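**Resealing the joints on the walk up to the Kirnach building, is it worth doing?**

**dobbin47** wrote:

I look after the grounds at the Kirnach offices in Clundport, two days a week, and I've been asked for a price on the joints in the main walk.

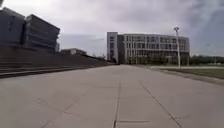 The slabs went down 14 years ago. The sealant in the joints was a two-part one, and in a lot of places it has gone hard and come away from one side. I can get a putty knife down between the sealant and the concrete without pushing. The slabs themselves are sound and I've not found one that rocks.

The site manager wants to know if we can leave it another few years. I measured 407 metres of joint in total, counting the cross ones. My feeling is rake it all out and do it again, but that's a big bill for something most people walk over without looking at. What would you do?

**Hazem Shawky** wrote:

Do it. Once water gets down the side it washes out the bedding, and then you will have slabs that rock. We left a school yard in Prakik for three winters with joints like that and ended up lifting 11 slabs. The sealing would have cost a quarter of what the lifting did.

Use a low-modulus sealant and put backer rod in first. If the sealant sticks to the bottom of the joint as well as the sides it tears.

**marl_and_clay** wrote:

I'd disagree with doing the lot. If the slabs are sound after 14 years, the base is probably draining well enough. What's underneath? If it's a bound base with falls then a bit of water going down the joints doesn't matter much. If it's sand, Hazem is right.

Before spending anything I'd find the drawings.

**dobbin47** wrote:

Drawings say 150 mm of lean mix with slabs on mortar. Whether that's what was built I couldn't tell you. The contractor was Kabbaj and they've stopped trading.

**Hazem Shawky** wrote:

Mortar bed is worse if anything. Water sits in it, freezes and lifts the slab off the mortar. You won't see it from above. Tap along with a steel bar and listen for a hollow sound, particularly near the corners.

**marl_and_clay** wrote:

Only if it can't get out. But yes, tapping costs nothing.

**tenpenny_nail** wrote:

Are these movement joints or just the gaps between slabs? They're not the same job. Slab-to-slab gaps on a mortar bed are often just pointed. Movement joints go right through to the base and those do need to be a proper flexible sealant. You might find only a fraction of your 407 metres is movement joint.

Also check the edge where it meets the building. That's the one I'd never leave.

**dobbin47** wrote:

Good question and I don't know. The drawings show a movement joint every six metres across and one running lengthways, but the same sealant was used everywhere as far as I can see. I'd assumed they were all the same.

**tenpenny_nail** wrote:

Then price it in two lots. Lot one is the movement joints and the building edge, lot two is everything else. Let the manager choose. Most of them will pay for lot one if you explain it.

**ruth_b** wrote:

Don't forget the time of year. We did ours in January because that was when the money had to be spent, and half of it let go by summer. The joints were too cold and there was damp in them. The supplier wouldn't stand by it and I don't blame them. Late spring or September for preference.

And get whoever does it to prime. Ours didn't.

**Hazem Shawky** wrote:

Agree on the primer. Disagree on two lots, you pay to set up twice, and the second lot never gets done.

**marl_and_clay** wrote:

If it never gets done and nothing goes wrong, that tells you something.

**dobbin47** wrote:

I went over it this morning with a bar, before 7 so I wasn't in the way. Four slabs sound hollow at the corners, all near the building end. The rest ring solid. I've cut out one length of old sealant there and the joint goes down past the slab, so that one at least is a movement joint.

I'm going to price it as tenpenny suggests, with the four hollow ones lifted and rebedded as part of lot one. I'll post the figures when they're in.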